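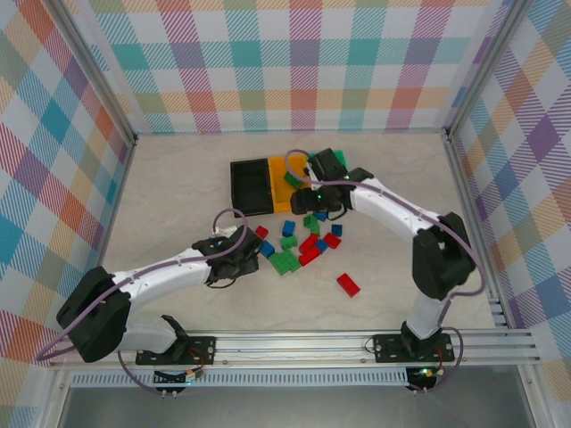

How do I get old stickers and glue off plastic building bricks without ruining them?

Soak them in warm water with dish soap for half an hour, then rub the sticker off with your thumb. For leftover glue, use a little cooking oil on a rag and wash it again. Keep the water cool enough to hold your hand in – hot water can warp plastic.

Asked by Llinos Voyle, 6/2/19
I bought a tub at a yard sale, 291 pieces according to the label. The last owner put price stickers on many of them. I tried a butter knife and it left scratches. My son is 2 and chews everything, so I don't want to use anything harsh.

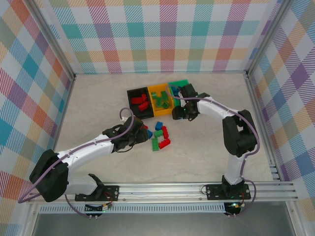 The stickers are the paper kind and the top layer peels, but the gummy part stays on.

Seren Phillips answered:
Oil works, but give it time. I put on canola oil and leave it overnight, then scrub with an old toothbrush. Skip nail polish remover. It turned a red one cloudy on me last December and it never came back. With a toddler I'd wash everything twice.

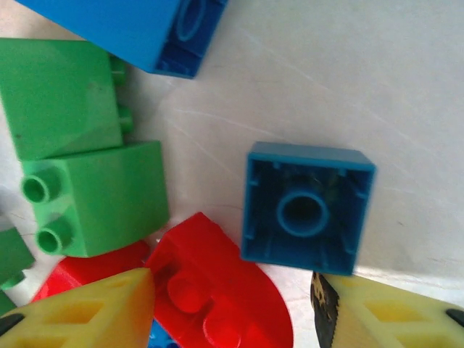
For pieces with glue down inside the hollow part, a cotton swab gets in there. Let them dry open side down on a towel or they hold water.

Alun Gough answered:
hair dryer on low, 13 seconds, peel. done

Rhun Mostyn answered:
Same as Seren, except I use baking soda mixed into the oil. Test one first.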